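Suche Suchbegriff eingeben Los

Die letzte Fähre nach Cunia

Im März stellte die Reederei Cordier den Winterfahrplan ein und den Sommerfahrplan nicht wieder auf. Ich erfuhr es am Schalter. Die Frau dahinter schob mir die 25 Kronen zurück und sagte, ich könne bis sieben Uhr warten, dann komme das Postboot.

Ich wartete. Auf der Bank saß ein alter Mann mit einem Koffer. Er war 70 Jahre auf der Insel gewesen und wollte nur den Schlüssel zurückbringen – das Haus war verkauft.

»Wem gibt man so einen Schlüssel?«, fragte er.

Ich wusste es nicht.

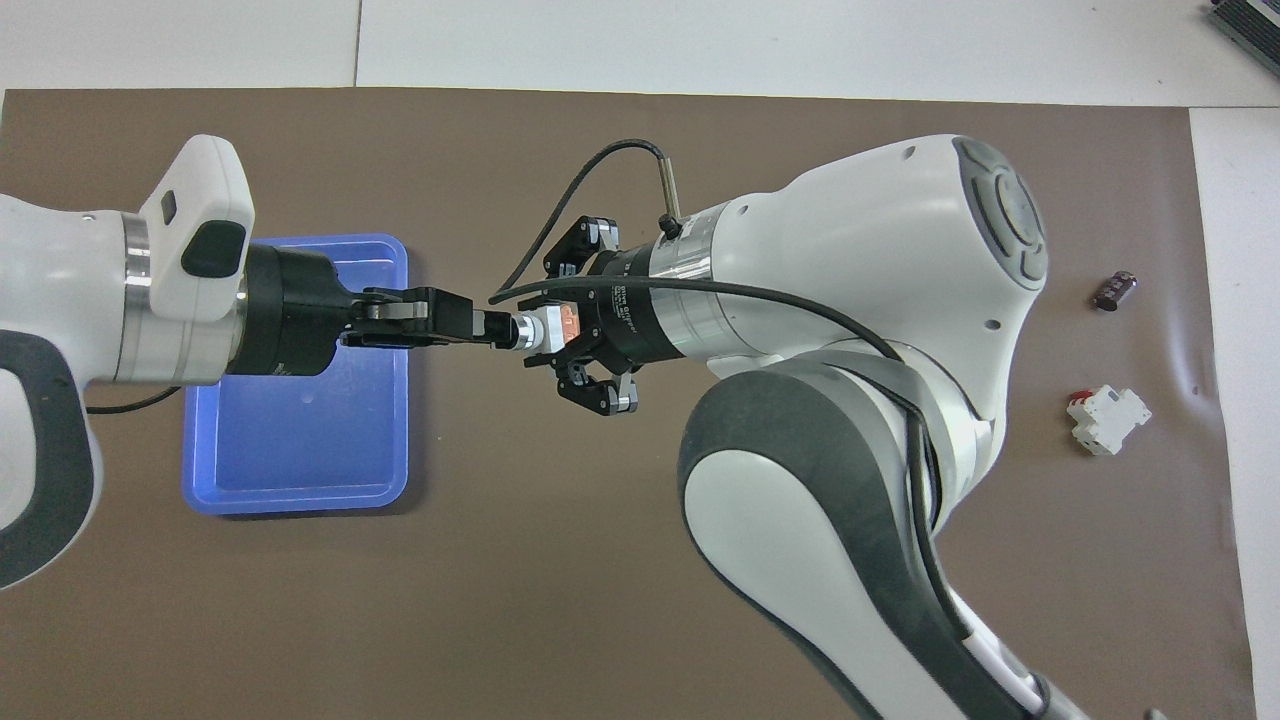 Das Postboot kam ohne Licht. Der Alte stieg zuerst ein und setzte sich auf die Säcke. Unterwegs nahm er den Schlüssel aus der Manteltasche und hielt ihn fest wie ein schwarzer Greifer ein kleines Metallteil, mit zwei parallelen Fingern. In Cunia stand niemand am Steg. Er legte den Schlüssel auf den Poller, und wir fuhren mit demselben Boot zurück.

Zuletzt aktualisiert: Mi, 2. Juli

© Prakivance Lesehefte | Kontakt | Nach oben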